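What we changed at the Ledness stand this year

28 March 2022 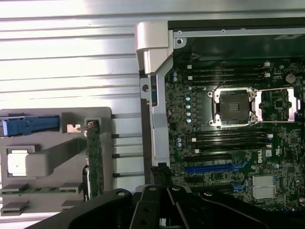 Inside one of the Dell workstations.

I got back from the Ledness trade fair last night and want to write this down before I forget it. We had a stand there in October as well, and I came home from that one with a page of complaints and no plan. This time I had a plan, and most of it held up.

For anyone new to the blog, I look after events for Banau, a small publisher of maps and walking guides. There are two of us on the stand at any time, usually me and Embla Backlund from sales. Lama Bataineh came along for the first day to meet the shops she already deals with by phone.

The biggest change was what we took. In October we packed one copy of everything, 104 titles, and spent the whole first morning putting them on shelves. Visitors looked at the spines and walked on. This time we took 70 and faced most of them outwards. The older regional maps stayed at home. Two people asked for them and I wrote down their addresses and promised to post a copy. That seemed a fair price for having the stand ready before the doors opened.

The second change was appointments. I used to leave the diary open and hope that people would drop by. In February I wrote to every shop that had ordered from us in the past year and offered them a slot of twenty minutes. We ended up with 11 meetings over the two days. One shop didn't turn up and another arrived an hour early, but the rest went as planned. I would make the slots half an hour next time. Twenty minutes is enough to talk about the new list and too short to talk about returns, and everybody wants to talk about returns.

We were in stand 1341, at the far end of the hall by the side entrance. I had asked for something nearer the middle and didn't get it. The side entrance is the one people use when they come from the car park, so we had a good run of visitors until ten o'clock and another at the end of the day. The middle of the afternoon was dead. Embla used it to type up her notes, and I walked round to see what other people were doing.

Ochoa, across the aisle, had a very plain stand with a long table and eight chairs. It was full nearly all the time. People will sit down anywhere at a trade fair if you let them. We had two high stools, which look smart and which no one over forty wants to climb on to. I have already crossed them off the hire list.

Clurkine printed the catalogue for us again. It came on time, but I ordered it too thick. I saw several left behind on café tables. A folded sheet with the new titles and the order codes would do for most visitors, and the full catalogue can go by post to the ones who ask.

A few smaller things, mostly for my own use. Bring a second extension lead. Book the van for the evening of the last day and not the morning after. Put the order pads where both of us can reach them. The hall was cold on the first day and much too warm on the second, so bring layers.

Lama is sending the follow-up letters this week and I'll do the posted copies. The booking form for October has to be in by the end of next month, and I've asked for the side entrance again.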